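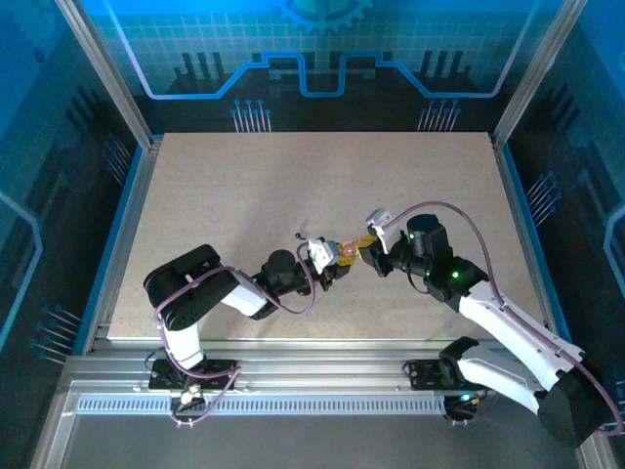

Motorsport Operations, Unit 4: Reading a Rally Raid Road Book

Before this session, read the stage notes for the Sequeira Raid. Bring a pencil and a highlighter.

1. What the road book does
A rally raid has no practice runs. Crews learn the route from the road book, a series of boxes giving the distance, a small drawing of the junction or hazard, and a short note. The navigator reads each box aloud and the driver confirms.

2. Distances
Every box has two numbers: total distance from the start of the stage, and distance from the last box. Reset the trip meter only at a point you are sure of. An error of 90 meters is enough to put a crew in the wrong riverbed when tracks run side by side.

3. Headings
A CAP heading is given in degrees. Hold it until the next box, even if a clear track bends away from it. Fresh tire marks show where another crew went. They may have been lost too.

4. Danger marks
One exclamation point means caution, two means danger, three means extreme danger. Say the mark before the distance.

5. Case: Abreu and Boiko, stage 7
Hélder Abreu and navigator Vira Boiko led their class by 992 seconds at the Drimero checkpoint. They missed a waypoint after a dune crossing, followed two trucks, and turned back late. Tiago Arruda won the class. Compare Boiko's marked pages with Arruda's (handout B) and note where each navigator reset the trip meter.

6. For next time
Work out the longest gap between boxes on stage 7. The full event is 3,357 kilometers, including road sections. Leave those out of your answer. Rui Lobo will cover time penalties and neutral zones.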